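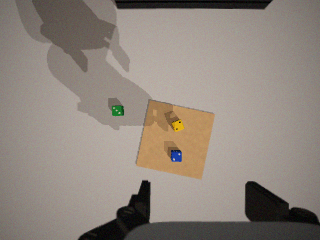

图1 仿真工位,腕部视角。黄、蓝骰子在方板上,绿骰子在板外。

桌面机械臂上电前检查表(附意见)
地点:Bondale 共享工坊,里间靠墙工作台
搭建:Fitzgerald Calloway
检查:Nesrin Soylu
时间:3月,晚间时段
范围:自制6轴桌面臂、双指夹爪、骰子取放程序。先查仿真,再查实机。
结果写法:合格 / 整改 / 未查

一、工作台与固定

1. 台面高度790毫米,四脚受力均匀
合格。用手压四个角,台子没有晃动。

2. 底座螺栓拧紧并划线
整改。后侧有一颗没划线。已当场补拧,线还没画,等Fitzgerald带记号笔来。

3. 底座到墙的距离能让手臂全行程转动
合格,但余量不大。墙上挂的角尺要取下来,上次也写过这一条,今天还挂着。

4. 运动半径588毫米在地面和台面上都有标识
整改。台面有胶带,地面没有。工坊里其他人走过来看的时候站的是地面,不会低头看台面。

二、电气

5. 电源外壳接地
合格。Suton电源,外壳到插头地脚导通。

6. 电源输出端子有盖
整改。盖子在抽屉里,找到了,没装。装好之前不通电。

7. 电机线与编码器线分开走
合格。大臂那一段用扎带分了两束,过肘关节处留了弯量,手动转到两头都没有绷紧。

8. 急停按下后电机断电
合格。断的是电机供电,Fledport控制板仍然有电,日志能留下来。按下时手臂会慢慢往下沉,旁边的人要知道这一点。需要抱闸的话另外立项,这一版不做。

9. 急停按钮在操作者左手边,够得着
整改。按钮线太短,现在只能放在显示器后面。换长线之后重查第8项。

三、夹爪

10. 两指张开到位,无卡滞
合格。手推能走完全程。

11. 指尖无毛刺
合格。内侧用砂纸过了一遍,棱还是有点硬,取小件问题不大。

12. 夹持力限制已写入控制板
未查。Fitzgerald说写了,我没有看到读回值。请把读回结果贴在本表后面。

13. 夹爪线缆不会进入两指之间
合格。Domínguez线夹固定在腕部侧面,转腕一圈没有跑位。

四、仿真核对

这部分只看仿真里的设置。仿真通过不代表实机可以免查,前面各项照做。

14. 物体初始位置与任务单一致
合格。任务单要求黄、蓝在板上,绿在板外的灰色台面上。方板斜放,任务单允许。

15. 方板厚度按实物量取
整改。仿真里的板很薄,模型文件里没有注明厚度是量的还是估的。拿卡尺量实物,把数值写进去。下降高度差一点,指尖就会顶到板面。

16. 骰子朝向不影响抓取姿态计算
未查。黄骰子是歪着放的,蓝骰子比较正,两种都要单独试。程序目前读的是仿真给的真实姿态,没有经过图像识别,换到实机以后这一项要从头查。

17. 阴影对颜色分割的影响
整改。光从一侧打过来,手臂的影子很大,落在台面左上,还压到方板的左半边。绿骰子就在影子里面。 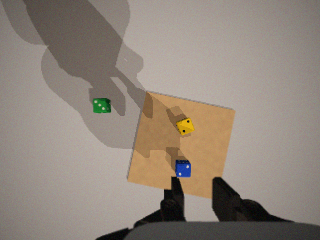
我建议分割阈值至少用两组光照来调,一组保持现在的方向,另一组把灯移到正上方。绿骰子在暗处和亮处都要能认出来才算过。只在亮处调好的阈值,不要直接拿去跑实机。另外请检查程序会不会把板上的阴影边界当成物体边缘,这个影子的轮廓一块一块的,直边不少。

Fitzgerald回复:同意加一组灯光。阴影边界那条我先把轮廓面积的下限调高,再看误检还有没有。

Nesrin补充:只调面积不够。指尖的影子本来就可能和骰子差不多大,请把颜色条件也加上。

18. 夹爪接近板边时的碰撞检测已开启
整改。从腕部画面看,左指和蓝骰子下方的板边在画面里有重叠。单凭这个角度判断不出高度差,不能写成碰撞,也不能写成安全。请导出指尖到板面的最小距离,按时间列出来。

19. 腕部画面下方的夹爪区域已做遮罩
未查。夹爪一直占着画面底部,遮罩范围要跟手指开合一起变,固定一块矩形恐怕盖不准。

五、首次实机运行条件

第2、4、6、9项整改完成,第12项有读回值,第18项有距离数据,缺一项都不跑。

首次运行不放骰子,只走空路径,速度用控制板允许的最低档。操作者一人,手放在急停上;另一人站在地面标识以外看线缆。长发扎好,袖口收紧,不戴手套。空路径走完,断电,摸一下各关节电机的温度,再决定要不要放板子。

骰子用硬质的那套,不要用抽屉里的泡沫骰子代替,重量和摩擦都不一样。

六、遗留

墙上插座离手臂偏近,已报工坊,等回复。回复之前用台子另一侧的插座,延长线沿桌腿固定,不过地面。

程序版本号没有写在任务单上。下次送检请写,否则我没法确认查的是哪一版。

检查人:Nesrin Soylu
结论:暂不上电,整改后复查第2、4、6、8、9、12、15至19项。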